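Skakel demonstration work - minutes of the project meeting
Brombridge, September 2, 2023
Present: data collection, controls, training, and the Kerekes liaison. Apologies from Ollow.

1. Minutes of the August meeting
Accepted with one correction. The wrist filter was changed on the leader arm only.

2. Status of recordings
842 demonstrations are in the store, all tasks combined. Of these, 126 belong to the wiping task. Operators drive the follower arm by remote control from the leader arm. Hand guiding is still used for the drawer task and will stay so until the new grips arrive.

3. Wiping task, table layout
Controls asked for the layout to be written down before more sessions are booked. Agreed: cup at left, folded purple cloth at right, the stretch between them reserved for the liquid. The cup stands upright and is not to be touched during a wipe. Cloth angle may vary between episodes. Training wants that variation kept.
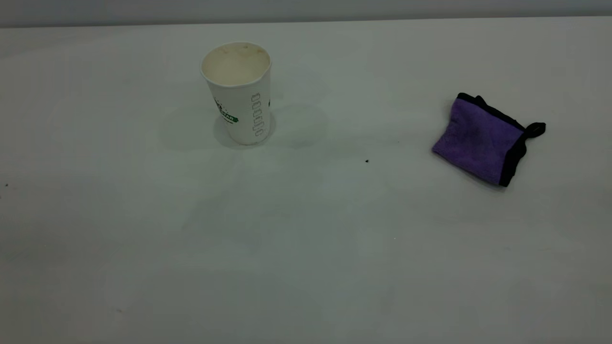
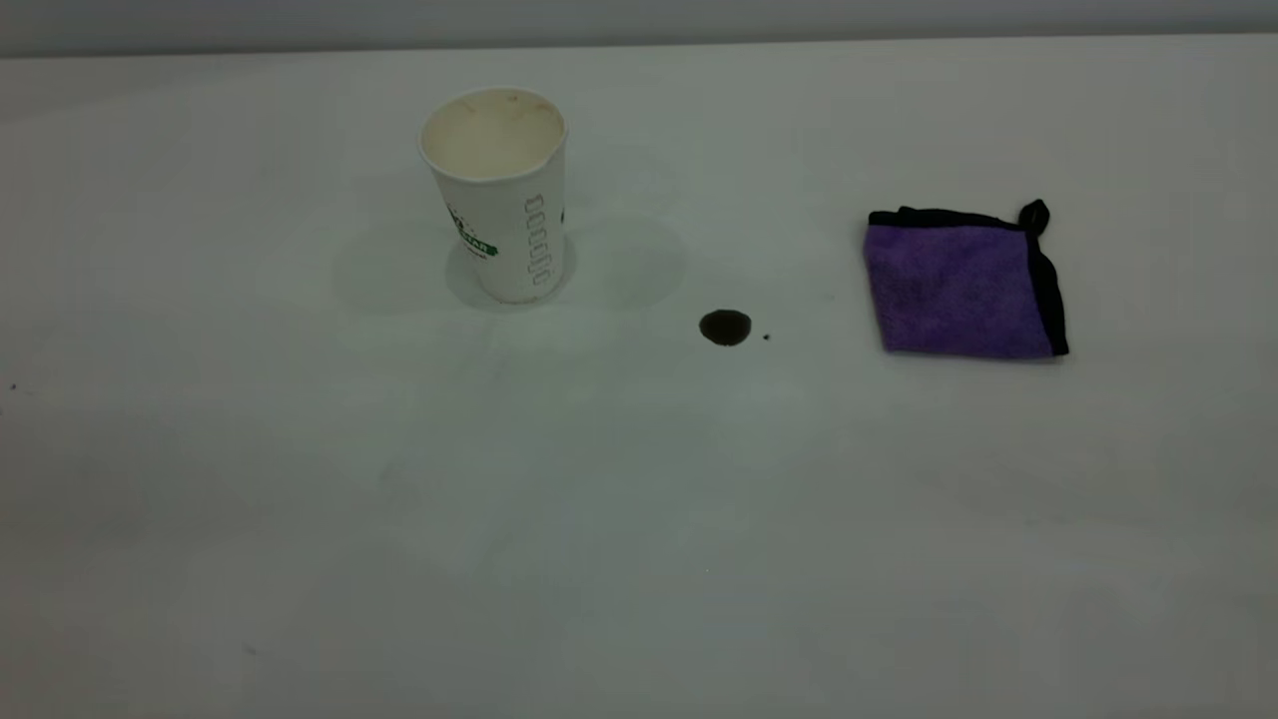 Wiping task, cup and folded cloth on the white table. First picture: no spill between them. Second picture: dark spill with one small droplet to its right.

The droplet was discussed at length. Training asked that small drops count as part of the spill, so an episode passes only when they are gone too. Controls noted that operators tend to stop after the main puddle - the depth cue on the remote display is poor at that range. Agreed to score drops separately for the next batch and look at the numbers then.

4. Operator fatigue
Sessions are limited to 30 minutes at the leader arm. Roughly 8 episodes per session were lost to late grasps on the cloth, mostly near the end. The gripper closes on the top layer only and the fold opens. A slower approach speed will be tried.

5. Delivery to Kerekes
Kerekes wants joint positions and gripper commands on one clock. The present export uses two. Controls to fix the export; no recordings need to be repeated.

6. Actions
Data collection - write up the layout in item 3.
Training - draft the scoring sheet for drops.
Controls - single clock export, approach speed.
Ollow to be sent these minutes.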